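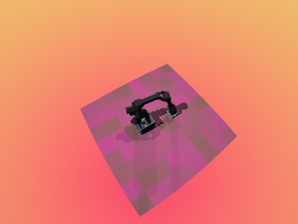
**Should a small shop pay for a simulation before it buys a robot arm?**

Pay for one if it's cheap, and don't let it set your budget.

We bring this up because the Leswood packing shop is now on its second round of quotes for a single arm to work between a bin and a tray. Assefa, the integrator, came back with a hardware price, a service plan and a line we hadn't seen before: $1,486 for "virtual commissioning." That buys a rendered model of the job, with the arm, the bin, the tray and a floor under them.

It looks good. Most of them do. What we wanted to know was which of our costs it would pin down, and the list was short. A model can help with reach. It can help you see whether the arm has to stand right over its own bin, and whether you'd rather have the two farther apart before you order a base plate.

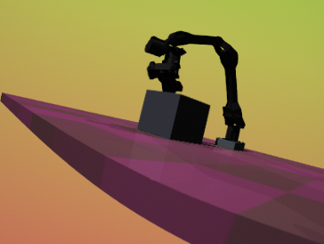

*Simulated view: arm mounted on the large box, lower end at the small block.*

Mounting height is a fair thing to settle on screen. If the arm needs a pedestal, that's steel, anchors and a day of labor, and Leswood's first budget had none of it. Credit where due — the question came up while people were looking at the model.

Then there's the rest. The quote gives a cycle time of 9 seconds per pick, taken from the simulation. We'd treat that number as a sales figure until it has been run with your own parts, including the bent ones and the ones that stick together. Leswood's plan pays back in the promised time only if the arm makes 507 good picks every hour it's switched on. At 9 seconds a pick, you get 400. Nobody at Assefa flagged that, and it's in their own paperwork.
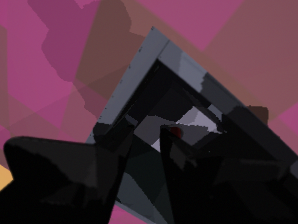 *Simulated close-up: gripper fingers open, with the gray-rimmed part behind.*

Fingers are where small budgets leak. The quote includes one set. Ask what a second set costs, who cuts it, and how long you wait. Tratby and Likex both list spare fingers as an option, and neither puts a price on the page.

Leswood has asked for a paid trial of 100 real parts before signing, with the simulation fee credited against the order. Assefa hasn't agreed to the credit yet. The current quote is good through the end of August.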